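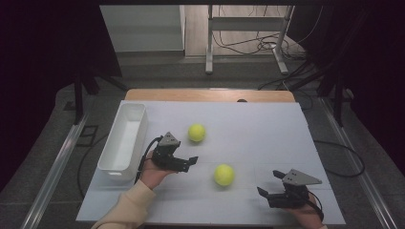
Adult Formation Team, Vollis Road Community Church

How to Keep a Prayer List You Will Still Be Using in October

Most prayer lists die young. Mine used to last until the second week, at which point I would find the notebook under the passenger seat with a parking receipt marking my place. If you have a drawer of these, welcome. Bring the drawer.

You need a notebook small enough to carry and a pen that works. An app is fine if you can open it without checking the weather, two scores and your messages first. I can't.

1. Divide the notebook into 4 sections

Family, church, neighbors, and everybody else. The last section will fill up fastest. Leave several blank pages after each heading so you don't end up praying for your brother-in-law in the margin next to world peace.

2. Write the request, then the date

Start today. My first entry this year says "3rd March, patience," and I had lost mine by lunch. Keep each request to one line. The Lord knows the details and you will be reading this before coffee.

3. Pick two from each section

Do not try to pray through the entire list every morning. I once got mine up to 60 names and was reading it aloud like an auctioneer. Take two from each section, put a small dot beside them, and move down the page tomorrow.

4. Tie it to something you already do

I pray while the kettle heats. A woman in our Mendent Street group uses the bus. Anything works if it happens daily and you can't easily skip it.

5. Go back and read

Once a month, turn to the front. Some lines can be marked answered. Some will have been answered in a way you would like to discuss with the management. Others just stay open, so copy those forward and keep going.

If you miss a week

Pick up at the last dot. Please don't start a new notebook as penance; the stationery aisle has had enough of our money.

Psalm 5:3 is a good verse for the inside cover. Spare notebooks are on the shelf by the side door, and the one with the coffee ring is mine.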